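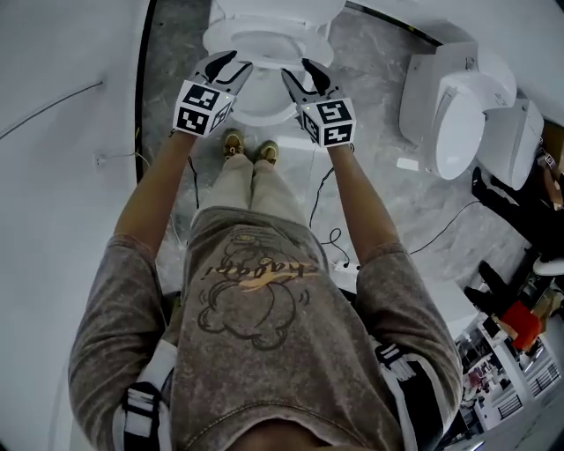

Paired grippers with marker housings, jaws open, in front of a toilet.

October 31, 2023
By Pallavi Lodhi

Atley 604 Paired Gripper Set

The Atley 604 is a two-handed gripper set for recording washroom cleaning tasks. The operator works with a gripper on each hand. Square fiducial markers on the housings give the position and angle of each tool, and the recordings are used to program the Habte washroom unit. Jaw opening is logged at 100 readings per second.

The set is supplied to sites where cleaning staff do the recording themselves. At Jarndale, Usa Jitpraphai and Duarte Azevedo recorded the seat, lid and outer bowl routines over 10 shifts. Recording hours are rostered separately from cleaning hours and paid at the same rate. A routine is released to the Habte unit only after the operator who recorded it has signed it off.

Once a routine is released, the cleaner's job moves towards inspection, restocking and the areas the unit can't reach - behind the pedestal, mainly, and around pipework. Kneeling work is reduced. Paperwork goes up a little, as each fault stop has to be entered in the site log. Jarndale reorganised its evening roster on this basis and kept the same number of positions.

Jaw pads have a mesh-textured inner face and are replaced in pairs. Check both pads for tears before each session and wipe the marker faces with a dry cloth. Scratched or coloured markers must be changed, as tracking is lost on damaged faces. Cables should be routed clear of the wrists and feet.
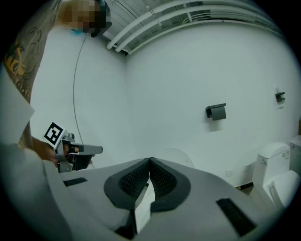 Can one operator record a routine without a second person present?
Single-operator recording is supported for fixed surfaces such as seats and lids. Floor routines need a second person to manage the cables.

Pridcombe will stock replacement pads and markers from December. Training bookings are handled by Young-sook Geum.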